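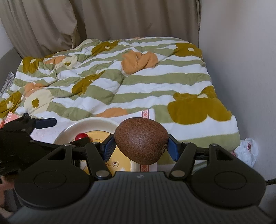

The second pair of fingers took me most of February, and I would like that month back. The first pair closed like a nutcracker. They met at the tips, left a gap lower down, and sent anything round shooting out sideways at shin height.

So the linkages got redrawn at the shared shop on Prendergast, where the good drill press lives and where I now owe somebody a 2 mm bit. I moved the pivots in, swapped the hard tips for ridged blue pads, and stopped tightening the screws as if the thing were going to space. A kiwi now sits between the pads without being turned into a smoothie, and I've been insufferable about it ever since.

Fruit is a mean test. Kiwis are egg-shaped and fuzzy, and they have a soft side they don't advertise. I'd been practicing on a block of scrap pine, which forgives everything and taught me nothing.

Things still on the list:

The left finger has more play than the right. I blame the hole I drilled at 8 in the evening on no dinner.

The cable needs a clip. I've snagged it on the comforter, a doorknob and my own sleeve.

The pads came from Daser in a bag of two, and shipping cost more than the pads did. If I wreck one I'm carving the replacement out of a flip-flop.

I also haven't settled on a name. The folder on my laptop says Iltora, left over from a weather station I never finished, and it's starting to stick.

Next up is something small and slippery. Grapes, probably. I've moved the good rug.

Posted Jun 30, 2022 in Workshop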